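Frequently Asked Questions – House Slides

Sima slides, sizes, washing, orders and returns

Which size should I take?

Our slides are made in full sizes only. If you are between two sizes, please take the bigger one. The slide has a closed band over the foot and there is no buckle, so it cannot be adjusted later. Customers with a high instep also write to us that the bigger size is more comfortable for them. The foot should lie inside the raised rim, with a little free space behind the heel. If your heel stands on the rim, the slide is too short.

How do I measure my foot?

Put a sheet of paper on a hard floor against the wall. Stand on it with the heel touching the wall and mark the longest toe. Please measure in the evening, when the foot is a little bigger than in the morning. Measure both feet and use the longer one. For example, a foot of 26 centimeters goes to the size which is written with 26 in our table. You do not need to add anything, we have already added the space for walking.

What is the difference between Sima and Jorilitz?

Sima is the house slide, with a thick sole and a wide band. Jorilitz is the thinner model for travel, it weighs less and takes less place in the bag. Both are made in one piece, without glue and without stitches. For standing a long time in the kitchen we advise Sima. For the hotel or the swimming pool Jorilitz is enough.

Is the cream color really cream, or is it white?

It is cream. We get this question very often, because on some screens it looks white. The name of the color is Ivory and the article number is 1605. Next to a pure white towel you will see that it is a bit yellow. In the evening with warm lamps it looks more yellow, and at the window it looks lighter. Small differences between two production lots are possible, but the left and the right slide of one pair always come from the same lot.

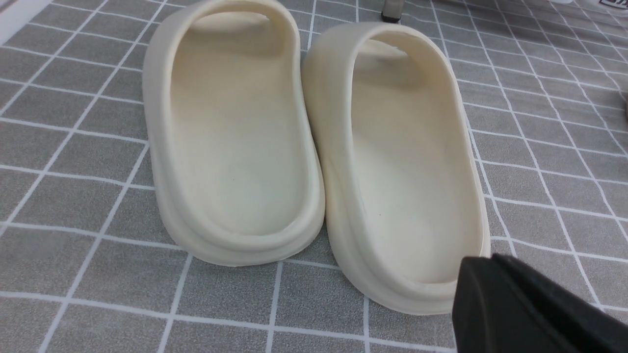
If you need a second pair in exactly the same tone, for example for a guest bathroom, please order both pairs together and write it in the comment field. Then we take them from one lot. When you order some months later we cannot promise this.

I found a small dark dot on the inside of a light slide. Is it a defect?

In most cases it is dust or a small piece of dirt, which is much easier to notice on a light color than on our gray or brown. Please wipe first with a damp cloth. If the dot stays, it can be a small grain inside the material. It does not change how long the slide will serve, but we understand that it can disturb you. Send us a picture before you wear the slides outside and we will look at it together with you.

How do I wash them?

Use lukewarm water, a drop of dish soap and a soft brush. The corner under the band collects most of the dirt, so go there with an old toothbrush. Also the step between the rim and the sole holds a gray line after some weeks. Rinse well and let the slides stand on the heel until the water has run out.

Please do not use:
– bleach or chlorine cleaner
– the hard green side of the kitchen sponge
– acetone or nail polish remover

Can they go in the washing machine?

We do not recommend it. The cold program will usually not destroy them, but the drum can leave marks on the matte surface, and the heat of a dryer makes the slides smaller. A slide which has become smaller in the dryer is not covered by the warranty.

My slides turned yellow. Can I make them light again?

It depends on the reason. Yellow from cream or oil on the skin goes away with soap if you do not wait too long. Yellow from sun stays. For this reason please do not keep the light pairs on a balcony or behind a window in summer.

Are they slippery on tiles?

On dry tiles they hold well. On wet tiles every slide can slip, also ours – walk slowly and put a bath mat in front of the shower. If the sole became smooth after long use, it is time for a new pair. Soap which was not rinsed from the sole is also a frequent cause, so please check this first.

The new slides have a smell. Is it normal?

Yes, a light smell at the beginning is normal and comes from the closed bag. Leave them in a room with air for one or two days. You can also wash them one time before wearing.

How should I store them?

Side by side, flat on the floor or on a mat. Please do not put heavy shoes on top, the band can get pressed down and it needs a long time to come back. If this already happened, fill the band with a rolled towel and leave it over night.

How long does the delivery take?

Orders which arrive before 18:00 leave our warehouse in Clernomum on the next working day. After this you receive the tracking number by e-mail. In December please plan some more days, the parcel service is very full in this month.

Can I return slides which I have already tried?

Yes, if you tried them indoors and the sole is clean. Please put both slides back in the bag and add the return paper, it lies at the bottom of the box. We exchange the size one time without cost for you. After that the return shipping is on your side.

Can I buy only one slide, left or right?

Unfortunately no. We pack and count them only in pairs.

Do you sell to hotels and spas?

Yes. For orders from 600 pairs we can press your logo into the band. For smaller quantities we deliver without logo, in all colors which are in stock. Please write to the Ikard sales office and tell us the sizes you need, the color and the month of delivery. We usually send first one sample pair in the color you have chosen, so that you can check it in your own rooms and with your own light.

My question is not in the list

Please use the contact form and write your order number, if you have one. We answer in English and we try to do it on the same day.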